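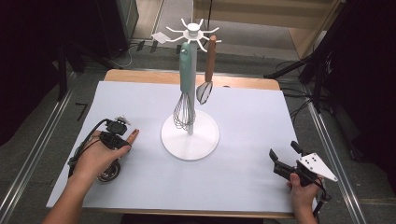 Figure 1. Utensil stand with two whisks on a paper-covered table.

Mon 8 October
Struan Laing and Ruairi MacKinnon

4. Results: Spices and the Problem of the Back Row

4.1 Age of jars

The Plunedico survey visited 72 homes in Kullcombe and asked to see every jar of ground spice in the house. We had expected a fair number of old jars. We had not expected one of nutmeg that predated the kitchen it was kept in. Where a date could be read, the oldest jar came from 2000, and its owner described it as "the good paprika."

Age followed a plain pattern. Jars in the front row were used often and replaced often. Jars in the back row had mostly been bought for a single recipe, used once, and then carried from one house to the next with the care usually given to family silver. Cloves and mace did worst. Black pepper was never old in any home, and we have nothing of interest to report on it.

4.2 Smell test

Cooks were given 5 unmarked samples of ground cumin of different ages and asked to put them in order by smell alone. Most picked out the freshest one with ease. The middle samples were another matter, and several cooks ranked them twice in opposite directions, with full confidence both times. Those who told us beforehand that they had a good nose did no better than the rest, though they took longer.
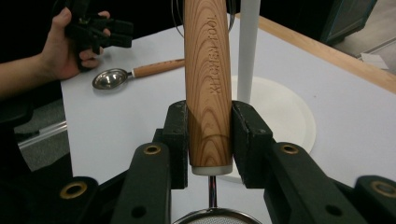 Figure 2. Engraved wooden handle and part of a round mesh strainer.

Whole seeds held their smell far better than powders, as the trade has long said. The Vanine jars, which have a tight screw lid, also did well. The shaker-top jars did poorly, and worst of all when stored over the stove — the place where 20 of our homes kept them. When told that heat and steam dull the flavor, people agreed at once and left the jars where they were.

4.3 Reasons for keeping old jars

We asked cooks why they held on to spices they no longer trusted. The most common answer was that the jar was still full. A second group said they made up for weak flavor by adding more, a method that does work up to a point and tends to turn the sauce gritty after it. One man said he was waiting for February, when he clears the cupboard. He did not say which February. 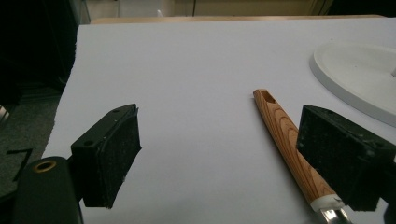 Price played a smaller part than we had guessed. Cooks threw out costly saffron and kept cheap dried parsley with no smell left at all. The Kozan blends were kept longest, and we suspect the tin is to blame. It is a handsome tin, and both authors now own one. Whether people would part with the contents if they could keep the container is a question for the next round of visits, when we also plan to look at baking powder.

Last updated Mon, after minor changes to 4.2

We use cookies to remember your reading preferences. Accept or manage settings.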